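Fovano Countertop Water Filter
Set-up and Care Guide

Section 4: First Use, Flushing and Cartridge Replacement

Revised 3 January 2025

This section applies to the Fovano countertop unit supplied with one Sirness cartridge. Owners of the under-sink version should refer to Section 6, as the fittings are different and the flushing times given here do not apply.

Read Sections 1 to 3 before proceeding. The unit must already be standing on a level surface and connected to the cold tap by means of the diverter valve.

4.1 Before you begin

The following items are required:

The Sirness cartridge, in its sealed wrapper
The cartridge key (taped to the underside of the lid)
A clean cup or jug
A soft, dry cloth

Wash your hands before opening the wrapper. Do not touch the open end of the cartridge or set it down on the counter. If the wrapper is torn or has been opened, do not use the cartridge. Contact the dealer from whom the unit was purchased.

CAUTION: Connect the unit to cold water only. Hot water damages the cartridge and may deform the housing seal. Damage of this kind is excluded from the warranty.

4.2 Installing the cartridge

1. Turn the diverter lever to TAP. Confirm that no water is passing through the inlet hose.

2. Lift off the lid and remove the cartridge key.

3. Turn the housing cap counterclockwise with the key until the two raised marks line up. Lift the cap straight up.

4. Check that the black sealing ring is seated in its groove. Press it down with a fingertip along its full length.

5. Open the wrapper and lower the cartridge into the housing, arrow pointing down. It should drop the last part of the way under its own weight. Do not force it.

6. Replace the cap and turn it clockwise by hand until it stops. Use the key for a final quarter turn.

Note: Overtightening the cap is the most common cause of leaks in new units. The key is intended for the last quarter turn only.

4.3 Flushing the cartridge

A new cartridge contains fine carbon dust left over from manufacture. The dust is not harmful, but it colors the water gray and should be flushed out before the unit is used for drinking or cooking.

1. Place the outlet spout over the sink.

2. Open the cold tap halfway and turn the diverter lever to FILTER.

3. Let the water run for 15 minutes. During the first part of this period the water may sputter as air leaves the housing.

4. Turn the lever to TAP and wait 5 minutes.

5. Turn the lever back to FILTER, draw one cup of water and inspect it against a white background.
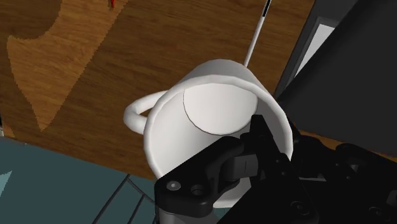

What should be done if the water still looks gray after flushing?

Run the unit for a further 5 minutes and draw a fresh cup. If the color remains after a second attempt, remove the cartridge, check that the arrow points down, and repeat step 4.3 from the beginning. A cartridge that continues to release dust should be returned to the dealer.

Flushing water need not be wasted. It is suitable for watering plants or washing floors.

4.4 Checking for leaks

With the lever at FILTER and the tap open, wipe the outside of the housing with the dry cloth. Wait 5 minutes, then wipe again. The cloth should remain dry.

If moisture appears at the cap, turn the lever to TAP, remove the cap and inspect the sealing ring for hairs, grit or twisting. If moisture appears where the hose meets the diverter, tighten the hose nut by hand. Do not use pliers.

CAUTION: Do not leave the unit unattended with the lever at FILTER until this check has been completed.

4.5 Daily use

Open the cold tap first and then move the lever to FILTER. When finished, return the lever to TAP before closing the tap. Following this order prevents pressure from building up in the inlet hose.

After the unit has stood unused overnight, let the water run briefly before filling a cup or kettle. After an absence of several days, flush the cartridge for 5 minutes.

Filtered water contains little or no chlorine and does not keep as long as tap water. Store it in a clean, covered container in the refrigerator and use it within one day. Wash storage containers with dish soap and rinse them well before refilling.
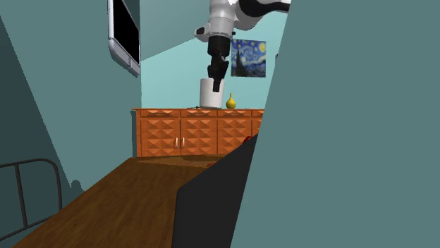
Reading time for this section: 5 minutes

4.6 When to replace the cartridge

The Sirness cartridge is rated for 2,000 liters. The counter on the front of the housing shows the volume filtered since the last reset. Replace the cartridge when the counter reaches this figure, or sooner if the flow becomes noticeably slower or the taste of chlorine returns.

The counter does not shut off the water. It will continue to advance past the rated volume, and water drawn after that point should not be regarded as filtered. A reading such as 2,966 means that the cartridge is well overdue for replacement.

To replace the cartridge, turn the lever to TAP, place a towel under the housing and follow the steps in 4.2. The used cartridge will be heavy with water. Hold it upright over the sink until it has drained. Flush the new cartridge as described in 4.3, then hold down the reset button until the counter shows zero.

Used cartridges may be placed in household waste unless local rules state otherwise. Do not cut them open.

4.7 Cleaning the housing

Clean the inside of the housing each time the cartridge is changed. Use warm water, a little dish soap and a soft brush. Rinse until no foam remains. Bleach, scouring powder and dishwasher cleaning must not be used on any part of the unit.

White scale on the spout may be removed with a cloth dampened with vinegar. Rinse the spout afterward.

4.8 Parts and service

Sealing rings, hose nuts and cartridge keys are supplied by Fotham. Orders should state the serial number printed on the base of the unit. Diverter valves for older Mendonça taps have a different thread and must be requested separately; they will be available from February.

Written questions about this guide may be addressed to Pacita Layug, Customer Documentation, Fotham. Please give the section number and the revision date.

Continue to Section 5: Seasonal Storage and Protection from Frost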